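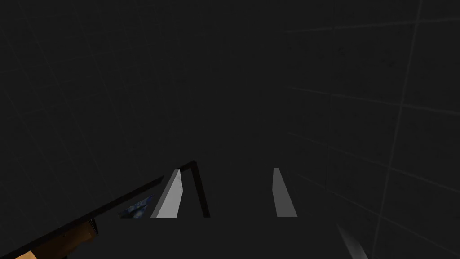 Kolář suspends simulator release after arm-stop fault

TRURNESS, 6 Jan 2025 — Kolář has suspended release 20 of Flollby, its simulator for two-armed service robots, after a fault was found in the arm-stop routine. No physical robot was involved.

The fault appeared during room tests run with Torkudcombe, which licenses the software. In 359 of 4000 runs, a stop command halted one arm and left the other under power for up to 600 milliseconds. 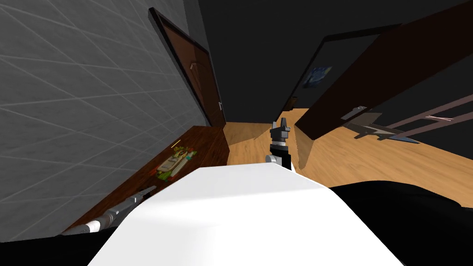 Both arms are meant to stop on the same control cycle. Engineers traced the delay to a message queue added in July — the second arm waited for a camera update before it read the command.
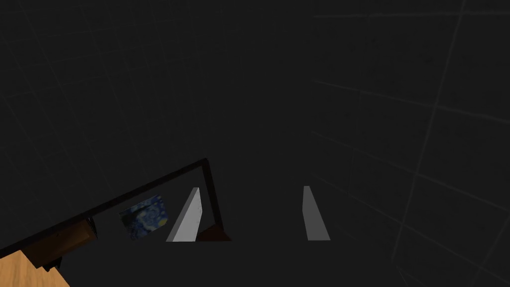

Wrist view from the Flollby test room, with the gripper fingers apart.

Customers should return to release 19 and repeat any safety test that relied on a two-arm stop. Results from single-arm tests are not affected.
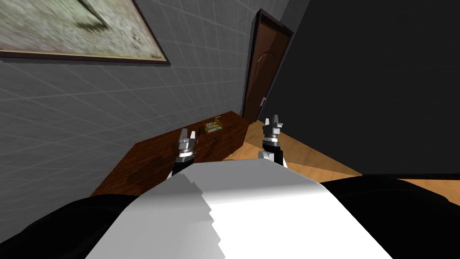 Simulated robot with both grippers extended, the left one over the desk.

A corrected build is in testing. Kolář will notify license holders when it is ready to download.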